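Week 6: Choosing an end effector

Wurkstead Robotics Workshop, course handout. Bring this to the lab. Last year's group did not, and spent the first half hour asking each other what a payload was.

Where we left off

Last week you wrote down what you wanted a gripper to do. Most of you wrote "everything". This week we look at what everything costs, in grams, wiring and patience.

The two candidates

The Homden is a parallel gripper with two flat jaws. It opens, it shuts, and it has no opinions. The Carrasco is a hand with several joints per finger, and it has a great many opinions, most of them about calibration. Both bolt to the same wrist plate, so in principle you can swap them in a few minutes. In practice, allow 35 and find the right hex key before you start.

Bowls and other awkward things

A bowl is a good test object. It has a thin rim, a curved side and a smooth finish, and each of these upsets a different kind of gripper. Flat jaws like the rim and do badly anywhere else. A jointed hand can take the rim or spread its fingers round the side, but you have to tell it which, and then tell it again when the bowl is turned a little.
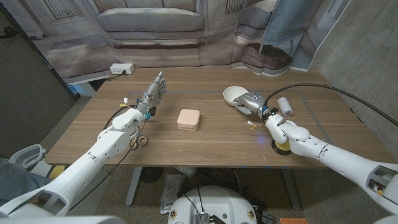
Soft things come next. A sponge forgives a bad grip, so your success rate will look splendid and mean very little. In our spring trials at the Plastham site the Homden managed 89 sponge lifts in a row, after which we stopped, out of boredom. Report soft and hard objects separately. If your write-up has a single figure for "grasp success", I will ask what was being grasped, and I will ask it in front of everyone.

Cables

Route the cable before you run anything. Move the arm by hand through its full reach, with the power off, and watch where the slack goes. A loop that looks generous with the elbow bent can be tight when the arm is straight. Wrist connectors are the first thing to fail and the last thing anyone checks.

What to record

Object, and how it was placed
Gripper, and which grip you asked for
Wrist angle at contact (anything past 135 degrees, note it and expect trouble)
Lifted, slipped, dropped, or never touched
Who reset the object, you or the arm

"Never touched" is a result. Please stop leaving those rows out.

For next time

Work in groups of 2. Pick one hard object and one soft one, run the same set with both grippers, and hand in the raw sheet along with your tidy one. I read the raw sheet first. Coffee rings are fine.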